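Open day at the Preltular pottery works, Endley

The Preltular works makes tableware and a small quantity of decorative ware on a canal-side site at the east end of Endley. It opens to visitors in July, when one of the kilns is down for relining and the noise is low enough for a guide to be heard. The tour covers clay preparation, casting, drying, biscuit firing and glazing. The decorating shop was not on the route this year.

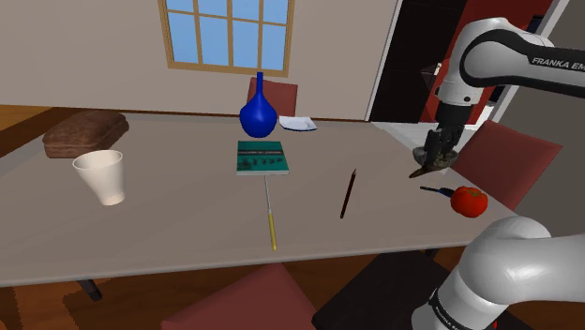

M. Thurlby

Visitors start in the slip house. Ball clay, china clay, flint and stone are weighed into a blunger with water and a little deflocculant, then stirred overnight. The resulting slip passes through a 100 mesh sieve and over magnets, which take out iron particles that would otherwise fire as brown specks. The sieve is cleaned at every shift change. The magnets are cleaned more often, and the residue is weighed and logged, as a sudden rise usually points to wear in the pump.

Slip density is measured by filling a pint can and weighing it. Fluidity is measured with a torsion viscometer on a bench in the corner. Both readings go on a card that travels with the batch. The works has tried an inline density meter made by Ahuja and intends to fit one permanently on the main ring, but the cards will stay until the two methods have agreed for a full season.

The casting shop is warm and rather cramped. Plaster moulds are filled from a hose, left to stand while the plaster draws water from the slip, and then tipped to drain. Standing time sets the wall thickness. Cups are drained early and jugs later. A vase with a narrow neck is the awkward case: the neck can close up before the body has built enough thickness, and a slow drain leaves a ridge inside where no tool can reach it. The answer at Preltular is a thinner slip for those shapes and a mould tilted during draining. Rejects at this stage cost little, as the clay goes back to the blunger.

Mould life was the subject of most questions. A mould gives good detail for a season of steady use, after which the plaster softens and the seam lines grow. Each mould carries a pencilled tally. The working moulds are taken from a case mould held in a locked store, and the case moulds are taken from a block. We were shown the store from the doorway.

Drying is done in a chamber held below 100 degrees Celsius, with the humidity brought down in steps. The guide passed round two saucers from the same batch, one dried correctly and one left near a door. The second had lifted at the rim by 2 mm. It would have been worse after firing.

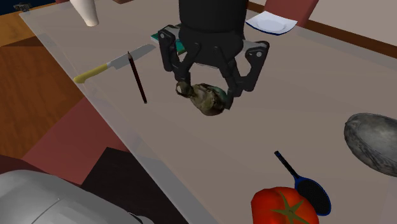 M. Thurlby, ceramics and glass correspondent

The biscuit kiln is an intermittent gas-fired unit with a moving hearth. Ware is taken past 1000 degrees and held there before a controlled cool. The cooling curve is treated with more care than the heating curve, particularly through the quartz inversion, where a change in volume can crack thick pieces. Pyrometric rings are placed at several levels in each load and measured afterwards. The thermocouples report the temperature of the air beside them; the rings give a better idea of the heat work done on the ware. The lower rear corner of the kiln has always read slightly short, and small plates are set there by preference.

Glaze is applied by dipping for hollow ware and by spray for flatware. The sprayed glaze that misses the ware is caught behind a water curtain, settled and reused in a darker colour. A new low-expansion glaze developed at the company's Dulidside site is under trial for ovenware. Crazing tests are done by autoclave, then with ink rubbed over the surface and wiped off.

Practical notes. The tour takes most of a morning and involves two flights of steel stairs. Closed shoes are required and were checked at the gate. Dust masks are supplied for the slip house. The seconds shop takes cards, and sells odd lids separately from a crate beside the till. Parking is on the Dulidside road, across the bridge from the works entrance.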